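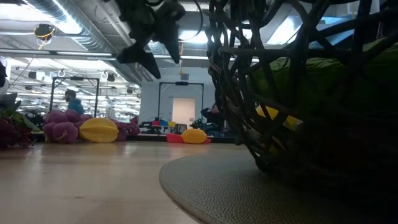 Girkance opens its new tableware and display range to the trade on 23 Mar 2019, and the first thing out of the boxes is fruit. Artificial fruit, plus the baskets and mats to put it with. The range is called Flineo. Purple grapes, star fruit on its side with the long ridges showing, a dark open-weave basket standing on a round grey placemat, all of it set out on a light wood table the way a shop or a café might do it. Sixty lines in total. Orders open the same day.

The idea came out of returns. Café owners were buying fresh fruit for the counter, throwing it out at the end of the week, buying it again. Some had tried the shiny plastic sort and taken it back. Too bright, one size, looked like a toy. So the brief for Flineo was duller, heavier, more mixed up. Grapes with a dusty look to them. Bunches that trail a bit when you set them down.

"I wanted a table you'd walk up to and reach for something," said Edileuza Honorato, who put the range together for Girkance. "My aunt had a bowl of wax pears for years and we all bit one at some point. I told the team, get me back to that. The star fruit took longest. First lot looked like a gearbox part."

What's in the range:

Loose fruit, sold singly or by the box of 6. Star fruit, lemons, and others to follow.

Bunches. Grapes in two purples, one redder and darker. Leaves sold seperately so you can put them where you like.

Baskets. The main one is called Assunção. Dark strands crossed at all angles with gaps left open, narrow at the foot and wider at the top, so the colours inside come through the sides. Works best with something large and green in it and something yellow lower down. Three sizes.

Mats. Round, grey, pebbled surface, thin brownish edge. Made to go under the basket but will do for a plate. Also sold in packs of 5.

Gift boxes from July, contents to be confirmed.

Stockists get a set-up card with each opening order. It's short. Big basket to one side, fruit low and in a line along the table, don't centre it, don't fill the basket to the brim. Keep the yellow away from the other yellow. Leave some bare table. That last one is the one people ignore, says Honorato, and then they ring up and say it looks like a market stall.

Care is simple enough. Dust with a soft brush, no sprays on the grapes. Baskets can be wiped with a barely damp cloth and left upside down to dry. Keep out of direct sun if you can, the purples will go first. Mats wipe clean, please don't put hot pans on them.

Flirkeda, the independent homeware chain, will be first to carry the full range and is giving it the front table in every branch for the opening month. Sheldon Li, buyer for kitchen and table at Flirkeda, saw the samples over the winter.

"We don't normally touch artificial fruit," Li said. "Had it once, sat there, marked it down, sat there again. What changed my mind was the basket. I'd have taken the basket on its own. Then they put the grapes next to it and I could see the whole table, so we took the lot. We're pricing it so somebody can come in for one lemon and go home with one lemon."

Other stockists can order from the opening day. No minimum on the loose fruit, one full box on bunches and mats. Baskets ship flat-stacked inside each other, so check the inner ones when they arrive and tell us quickly if a strand has gone. Delivery is within the mainland for now. Islands and Ireland later in the year, dates when we have them. Opening orders are payable in 60 days.

Samples: a small press and trade set (two bunches, one star fruit, one lemon, one mat) can be borrowed for shoots. Basket on request, there aren't many. We do need them back, and in the box they came in please.

Price list and line sheet avaliable from the Girkance trade desk. Interviews with Edileuza Honorato can be arranged, mornings best. Please credit Girkance when using the picture.

ENDS

Notes for editors

Flineo is one word, capital F only. Assunção takes the cedilla and the tilde, please keep both.

The fruit is for display only and is not suitable for small children.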